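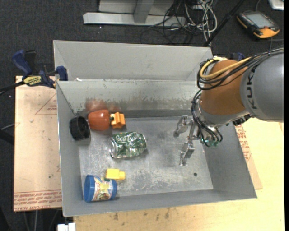
Sorting a catch-all bin: what I'd skip

By Mercy Minja
May 18, 2023

Every house has a bin where things go to be dealt with later. Ours lives in the back hall, and I have read plenty of advice on emptying it. Most of that advice wants you to buy more bins.

The worst tip is the four-box method, with boxes for keep, give, toss and maybe. I tried it in November and the maybe box is still under the stairs. Use two piles. If you can't decide, put it back where it belongs and see if you ever reach for it.

Take the drinks cans out first. A crushed soda can holds a spoonful of syrup longer than you'd think, and it will get onto the toys. Rinsing is enough. I don't believe in soaking cans in baking soda, and my recycling has never been sent back.

Toy blocks and play food can go in a bowl of warm water with dish soap. Vinegar is what every tip page tells you to use. I washed half of ours each way and couldn't tell the halves apart, except that one smelled like a salad. Hollow plastic vegetables are a nuisance if water gets in through the seam, so wipe those with a cloth.

Containers with lids: open them before you decide anything. Labels lie. A tub that once held snacks may hold screws, crayons or something that used to be a snack. Cups should be stored upright, or they roll to one side and collect grit.

Now the bin itself. A metal one will scratch, and the scratches won't polish out, whatever the cream costs. Godfrey Lema next door spent 79 dollars on pads and paste for his and got a shinier bin with the same scratches. Wash it, dry the corners, stop there. If a stain stays after a scrub with a nylon brush, I'd leave it alone. Steel wool only adds more marks.

Liners? I used one for a month. Crumbs got underneath and I had two things to clean.

Do the whole job again when you can't see the bottom. I've never kept to a schedule and I doubt the people who say they do.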